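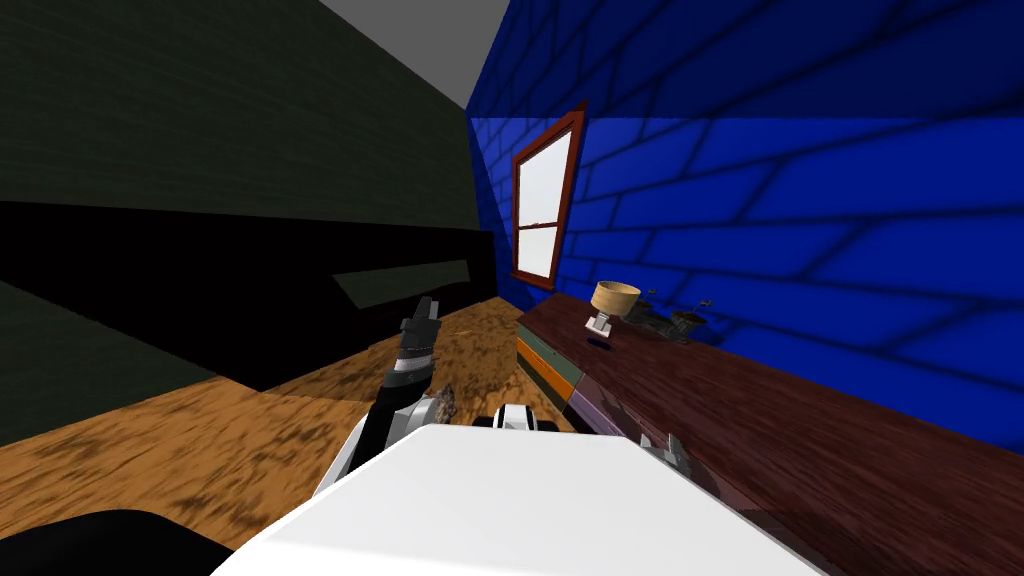
Ticket 905
Product: Filtonora Home Rooms, simulator add-on, with two-armed robot model
Subject: Left arm stops short of the dresser in the blue brick room
Status: Solved

Opened by Brian Swai, Itwood

Hello all,

First of all, thank you for the help with the licence server in March, which has behaved itself beautifully ever since. I'm sorry to be back so soon with something knottier.

We've had the Home Rooms add-on on trial for a few weeks now, and on the whole we're very taken with it. We're a small outfit and we use it to try out tidying and fetching routines before we let them anywhere near a real house. The kitchen rooms have been fine, and so has the bedroom. The one giving me grief is the living room with the blue brick wall, the black sofa-like furniture and the long low dresser with the coloured drawers.

I drive the base up the strip of floor between the black furniture and the dresser, park it and ask the left arm to go to a point just above the dresser top, near the lamp. The arm lifts, swings out ahead of the body, and then stops well before it gets there. There's no crash and no red text, only this in the planner log:

goal rejected: start or goal in contact (code 506)

I've moved the goal higher, and then further from the wall, and I've slowed the arm right down (I didn't expect that to help, and it didn't). I also swapped to the right arm, which is closer to the dresser when the robot is parked, and got the same code straight away without the arm moving at all. Running the same routine in the bedroom with the same robot works every time, so I'm fairly sure our script isn't to blame, though I've been wrong about that before!

Happy to send the whole project over if it's any use. I've attached the log in the meantime.

Kind regards,
Brian

Reply from Zhuoran Hou, Apaza support

Hello Brian,

Lovely to hear from you again, and thank you for such a thorough write-up. The log was a great help.

Code 506 covers two different situations, and I wish it didn't. It can mean the place you're asking the arm to go is inside something solid, or that part of the robot is already touching something before it sets off. With the right arm refusing to budge from the start, I suspect you may have a bit of both. Would you mind trying the following for me?

1. Open the room, go to View, and switch on Contact Shapes. Everything the planner treats as solid will be drawn over the furniture in yellow.
2. Look along the dresser top from the side, at about the height of the lamp, and tell me whether the yellow sits on the wood or floats above it.
3. Do the same for the dark group of things beside the lamp, up against the wall.
4. Back the base away from the dresser a little and try the right arm again with nothing else changed.

Please don't edit the dresser itself yet, tempting as it is. The drawers hang off the same part and they can end up on the floor.

All the best,
Zhuoran

Reply from Brian Swai

Hello Zhuoran,

Well, that was an education. I had no idea the yellow view existed, and I've now spent far too much of my morning looking at every room in it.

On the dresser top the yellow sits neatly on the wood, so no trouble there. The lamp is all right as well, perhaps a touch generous round the shade. The dark cluster is another matter. I'd expected something bumpy following all those spiky bits, and instead there's one big yellow block over the lot, and it spreads sideways until it has swallowed the lamp and the little black thing lying in front of it. My goal point was right inside it. Even my "higher" one was, because the block goes up to 62 cm above the dresser top.

As for step 4, I backed the base off and the right arm moved happily, so it must have been brushing the drawer fronts where I'd parked. That one is my own doing and I'll own up to it. The left arm still stops with 506.

Brian

Reply from Zhuoran Hou

Hello Brian,

That's our bug, and thank you for finding it. The cluster is several small items grouped together, and when the room was packed up for release the group was given one box for the whole lot, at the wrong scale. The bedroom doesn't use that group, so your routine had nothing to bump into.

While we fix it properly, you can do this:

Select the cluster in the room tree (it's called decor_group_b).
Under Contact, change Box to Per Item.
Press Rebuild and wait for the bar to finish. It can be slow the first time.
Save the room under a new name, or the next update will write over it.

Do check the yellow view again before you run anything. I've passed this to the Prindham team, who build the rooms for us, and they're hoping to have a corrected pack out on Wednesday. I've also asked whether 506 could be split into separate codes.

Zhuoran

Reply from Brian Swai

Per Item did the trick. The yellow now hugs each little piece, and the left arm goes to its point above the dresser and comes home again. I ran it over lunch and had no 506s.

I've left a bit more room between the base and the drawers in our script too. Would it be possible to have a warning when the robot is parked that close? The planner obviously knows, and it would have saved me most of a day.

Please do close the ticket, and thank you both for the patience and for not laughing about the drawers.

Brian

Internal note, Zhuoran Hou

Closing. Parking warning logged as a feature request. Corrected room to go in pack 2, and I still need to check whether decor_group_b is used in the study.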